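Home & Shared Workshop Builds > Lane following on a dash cam, too ambitious?

wsedgwick
Started this in September, only posting now. Small board computer, cheap camera stuck behind the windscreen, script that finds the lane lines and logs where the car sits between them. Doesn't steer anything, before someone shouts. Point is to get the line finder decent then shrink it all onto the little rover I'm building on the bench in the Cestow workshop. Trouble is it goes daft on dashboard reflections. Thinks they're paint.

jade_t
Crop the bottom off. Whole dash. You dont need it

wsedgwick
Tried that, lose the nearest dash when its close to the car. And that's the best one

horrocks_t
Wrong way round if you ask me. Road footage teaches you nothing about a rover on a workshop floor. Tape lines, strip lights, camera four inches off the ground. Start there. I did mine on the Sýkora chassis and never went near a road

jade_t
Disagree. Floor tape is too easy, you get something that works in one room and falls over in the next. Road's got everything, worn paint, barriers, daft light

horrocks_t
Also got guardrails that look exactly like lane lines to a edge detector. Good luck

wsedgwick
Yeah ok the guardrail thing is real. Passenger hit the button to save a still while I drove, motorway so fairly tame:

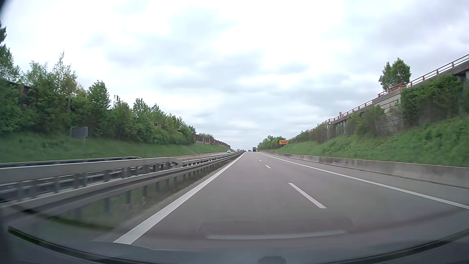
alfieh
What are you using to throw out lines that aren't lane lines?

wsedgwick
Slope limits first, then anything that doesn't head for the vanishing point gets binned. Then a width check against the last few good fits.

alfieh
Vanishing point won't save you there tho. Rail runs parallel to the edge line so it heads for the same spot

wsedgwick
Bugger. Yes. Brightness then? Paint is a lot whiter than the steel

elsie_l
Brightness falls apart in low sun. Look at what's either side of the line instead, tarmac both sides of a dash, tarmac one side of the edge line. Rail has grass under it. Got three evenings out of that idea on my Pevlow mower before it behaved, so not quick

horrocks_t
Or get a polarising filter and sort the reflections before touching any code. Still say floor tape

wsedgwick
Filter's ordered, two actually cos I'll drop one. Will try elsies thing this week and put the script up once its not embarassing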